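Two grippers, one arm, and a lot of wet towels

I spent most of September trying two grippers on the same arm. The arm is an Eklund, bought used, with the stock controller. The grippers are the Utico two-finger and the Cullbridge three-finger. I wanted to know which one is better at picking up cloth, and I couldn't find a test that used anything softer than a cardboard box.

The Utico costs $300 and the Cullbridge $400. Both bolt straight on, but the Cullbridge needs its own power line, and I had to redo the cable run along the elbow to stop it snagging.

I ran 68 picks with each one. The pile was the same every time: towels, T-shirts, and one fitted sheet. The Utico was better on thin stuff. Its tips are flat and narrow, so it can pinch a fold and keep it. The Cullbridge grabbed more at once and often came up with 3 things when I wanted one. It did well on heavy towels and badly on the sheet.

The camera made more difference than I expected. I started with the small Brundport on a fixed pole, and the arm kept blocking its view of the pile. Moving it to the wrist fixed that, but then I had to calibrate again after each gripper swap - a slow job with the Utico, as its mount sits a little off center.

Pulling clothes out of a deep tub is still harder than picking from a table. The rim limits the angles, and the wrist runs out of room before the fingers get low enough. I've been going over how hands deal with it.
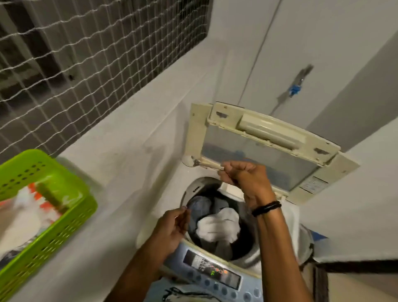 Which gripper would I buy first for cloth? The Utico, with the softer pads. They come in a separate pack and they wear out, but the hard ones let go of anything smooth.

Next I want to try slower closing speeds on both. The stock controller only has three settings, so that may mean writing my own.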